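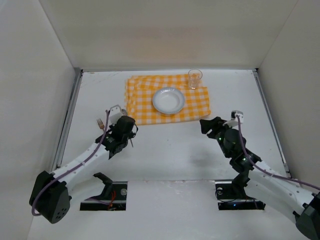 Usman Gilani: ¿Y la pinza Kodton en los dos brazos, o solo en uno? Si las comparas en brazos distintos, la calibración de cada base te ensucia el resultado.

umalik_taller
2023-03-30
En los dos. Primero pasé la serie entera con las Kodton y luego con las Lokgate, mismo controlador Broltutach, misma tarea: poner la mesa. Llevo 1084 intentos anotados entre los dos juegos. El plato y el vaso no separan a una pinza de la otra. Los cubiertos sí. Un mango fino apoyado sobre tela obliga a bajar mucho la punta, y ahí se ve el juego del servo.
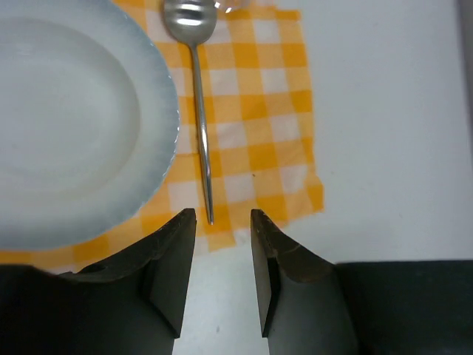

Con la Lokgate tuve que bajar la velocidad de cierre a un 90 % aproximadamente para que no arrastrara el mantel. Con la Kodton no toqué nada.

rodamiento_sur
No estoy de acuerdo con culpar al servo. Yo tuve las Lokgate desde agosto y el problema era la goma de la punta, que se gasta. Cambiadla y repetid.

umalik_taller
Cambiada dos veces. Mejora, pero a los pocos días vuelve a patinar en el mango. Para mí eso ya cuenta en la comparación. Lo que me preocupa más es la cámara de muñeca: cuando la pinza está casi cerrada, los dedos tapan buena parte de lo de abajo y el controlador decide con poca información.

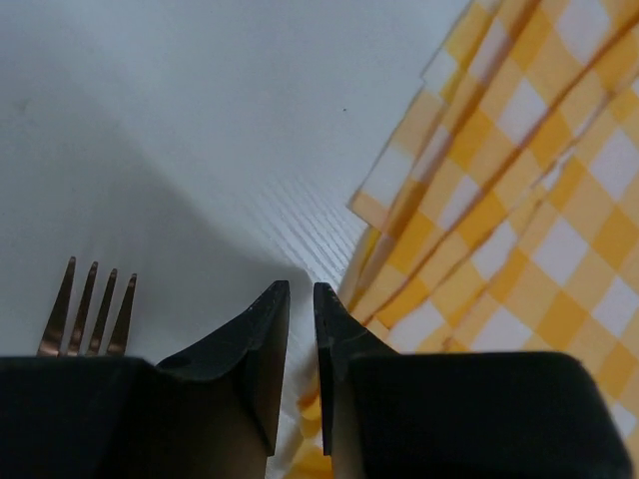 He probado a subir la cámara 3 mm con un suplemento impreso y se gana algo, aunque pierdes enfoque de cerca. La cámara fija ayuda para acercarse, no para el cierre.

Usman Gilani
Entonces compara también con el soporte Abbasi, que va inclinado. Sigo pensando que mezclas dos cosas - pinza y cámara - y que deberías publicar las series por separado.

umalik_taller
Están separadas en la hoja, la subo cuando la limpie. El Abbasi no lo tengo.

rodamiento_sur
Yo tengo uno sin usar. Te escribo por privado.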